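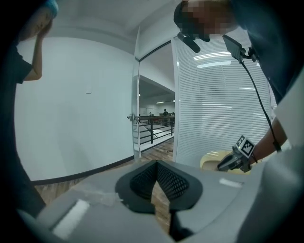 Das Handgreifer-Set Vollent ist für Betriebe gedacht, die einen Roboterarm an einem bestehenden Arbeitsplatz einsetzen und die Bewegungen von den eigenen Leuten vormachen lassen wollen. Wer die Arbeit kennt, nimmt die Greifer in die Hand und führt sie so aus wie sonst auch. Aus den Aufnahmen entsteht das Programm für den Arm. Die beiden schwarzen Backen stehen in V-Form zueinander und sind innen mit einem strukturierten Netzgewebe belegt, der Rand ist glatt. Am Roboterarm sitzen später die gleichen Backen, deshalb lässt sich ein Teil, das im Handgreifer hält, in der Regel auch vom Arm fassen.

Hersteller ist Lisgate. Wir liefern das Set seit Juni des vergangenen Jahres aus und betreuen die Einführung selbst.

Lieferumfang

Handgreifer links und rechts, grau, mit Kabel
Marker in Schwarz-Weiß für die Lageerkennung
Kopfband in verstellbarer Größe
Ersatzbeläge für die Backen
Aufnahmesoftware, Einzelplatzlizenz
Einweisung vor Ort

Preis: 3.860 Euro zuzüglich Mehrwertsteuer, Anfahrt nach Entfernung. Lieferzeit vier Wochen. Der Roboterarm ist nicht enthalten.

Wo das Set eingesetzt wird

Die meisten Anfragen kommen aus Verpackung, Kommissionierung und Montage von Kleinteilen. Bei Işık in Vurnau werden damit Ersatzteilbeutel zusammengestellt. Dort arbeiten 37 Leute, und der Arm hat zunächst nur die Nachtschicht am Sortiertisch übernommen. Die Frühschicht ist geblieben, wie sie war, mit einem Unterschied: Sie beginnt mit der Kontrolle der Kisten, die der Arm gefüllt hat. Die Fehlerliste hängt am Tisch und wird von Hand geführt.

Die Nachtzuschläge sind für einen Teil der Belegschaft weggefallen. Hülya Bilgin aus der Schichtplanung hat das vorher mit den Betroffenen durchgerechnet und für ein halbes Jahr einen Ausgleich vereinbart. Wir erwähnen es hier, weil die Frage in fast jedem Vorgespräch kommt und wir sie mit einem Gerät nicht beantworten können. Sie gehört vor die Bestellung.

Einweisung

Eine Einweisung dauert einen Arbeitstag. Es braucht dafür keinen abgesperrten Bereich, ein Besprechungsraum mit freier Bodenfläche und einem Tisch genügt. Geübt wird zuerst ohne Werkstücke, im Stehen, bis die Greifer locker in der Hand liegen. Danach kommen die echten Teile auf den Tisch.

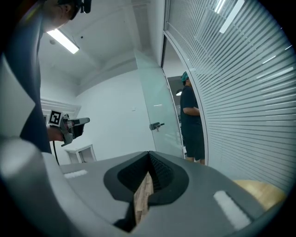
Kopfband angelegt, Greifer auf Brusthöhe, Marker seitlich am Gehäuse.

Nach unserer Erfahrung machen Anfänger die Bewegungen zu langsam vor. Der Arm übernimmt dieses Tempo, und später muss nachgearbeitet werden. Wir bitten die Teilnehmer deshalb, im gewohnten Rhythmus zu arbeiten und misslungene Griffe einfach zu wiederholen. Misslungene Aufnahmen werden am Ende gelöscht – vom Teilnehmer selbst, bevor jemand anders sie sieht.

Für Brillenträger ist das Kopfband geeignet, eine Schirmmütze sollte man beim Aufnehmen abnehmen oder umdrehen. Pausen nach jeder halben Stunde sind sinnvoll, das Gewicht merkt man vor allem im Handgelenk. Das Kabel läuft lose nach unten weg. Wer viel umhergeht, befestigt es mit der beiliegenden Klammer am Gürtel.

Wer aufnimmt und wem die Aufnahmen gehören

Aufgezeichnet werden Greiferposition, Öffnung der Backen und Bild. Leistungsdaten einzelner Personen wertet die Software nicht aus, Namen werden nicht gespeichert. Die Daten liegen auf dem Rechner des Kunden. Eine Mustervereinbarung für den Betriebsrat schicken wir auf Wunsch mit dem Angebot.
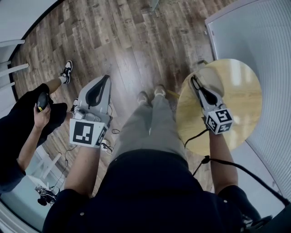 Erhan Dursun schrieb uns nach dem ersten Quartal, er habe anfangs gedacht, er lerne seinen eigenen Nachfolger an. Inzwischen stehe er tagsüber am Prüfplatz, verdiene das Gleiche und vermisse die Nächte nicht, wohl aber die Ruhe in der Halle. Er würde sich wünschen, dass die Leute am Tisch auch gefragt werden, wenn der nächste Arbeitsgang ausgesucht wird.

Wartung

Beläge nach mehr als sechs Monaten im täglichen Gebrauch tauschen, bei öligen Teilen früher. Gehäuse trocken abwischen. Marker nicht überkleben und nicht mit Lösungsmittel reinigen. Aufkleber mit Inventarnummern bitte nur auf die Seitenflächen des Gehäuses.

Angebote und Leihgeräte: Birgit Thiele, Vertrieb Lisgate. Technische Fragen: Sinan Yazıcı.

Preise Stand 29. April 2018.

Diese Website verwendet Cookies, um Ihnen die bestmögliche Nutzung zu ermöglichen. Mit dem Weitersurfen stimmen Sie der Verwendung zu. Mehr erfahren Einverstanden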